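October, Friday, started 9:40

Wood finish test, second round. Carrying on from the panels Liam Greenwood left in the rack. Same question as before: which topcoat stops the color from drifting under the lamps, and does sanding between coats change anything.

Five panels this time, all cut from the one board so the grain should match. Sanded to 240, wiped down, left overnight. Stain is the Sedgwick reddish brown from the opened can. I stirred it for longer than the label says and still found sludge at the bottom, so panel 1 may be a bit lighter than the rest. Marked it on the back.

Topcoats:
Panel 1 – Jikex satin, two coats
Panel 2 – Jikex satin, three coats
Panel 3 – Tusport oil
Panel 4 – Tusport oil, then wax
Panel 5 – stain only, no topcoat

Panel 2 was scuffed with 800 paper between coats. Panel 1 wasn't. Liam thinks the scuffing makes no difference to color and only changes the feel. I'd like to know before we buy more paper.

11:15. Oil on 3 and 4. Went on thin, wiped off the extra after ten minutes. The rag is in the metal can with the lid on. Please don't move it to the bin.

Lamp counter read 2,104 hours when I switched on. It was not reset after the last run, so subtract that from whatever it says. Pulling the panels after 40 hours for the first reading, then they go back in.
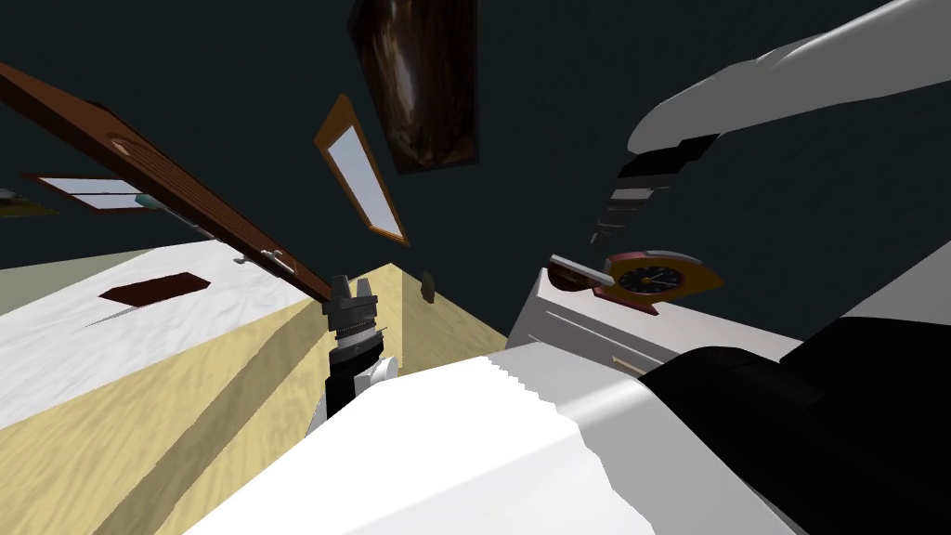 Color meter: the white tile has a scratch near one corner, so I calibrated on the other half. Three readings per panel, always inside the pencil marks. The earlier numbers from Rinach were taken anywhere on the panel and they wander too much to compare with ours. I'll keep them in the folder but leave them out of the plot.

2:30. Panel 4 still tacky at the left end. Waxing moved to Monday, so it goes under the lamps late and gets its own start time.

To do: order satin, find the second panel clamp, ask Liam which side of the board he cut from.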